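Wiping and cloth handling: workshop tips from the Mevel trials

The tips on this page come from 1,570 wiping and cloth pickup runs on the Mevel arm at Drundbridge. Ye-rin Ok and Filippos Manolakis ran the trials; Rawiri Gilchrist scored them.

Cloth color. Use a cloth that contrasts strongly with the surface. Red on white gave the fewest missed edges in the wrist view. White on white failed often enough that we dropped it after 90 runs.

Folding. Leave one corner bunched up. A flat hem gives the fingers little to close on, and the policy trained on 800 demonstrations kept sliding over it.

Glare. Move the lamp before changing the exposure. A bright patch on a matte white surface can still hide the cloth boundary.

Marks. Log fine scratches and small specks before the first run – otherwise they get scored as missed dirt.

Finger opening. Approach with the fingers apart and close only at the bunched part.

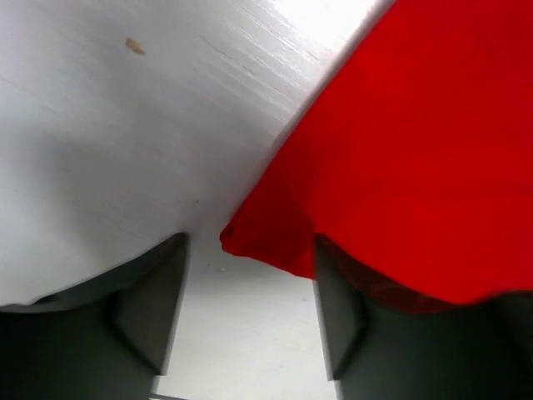
Approach angle matters less than we expected. Between 30 degrees and vertical, the success rate did not change by a useful amount. Steep views do distort the cloth edge, so repeat the camera calibration after every finger change.

Wash cloths without softener. Replace them when the hem frays.

Corrections go to Virgil Bratu.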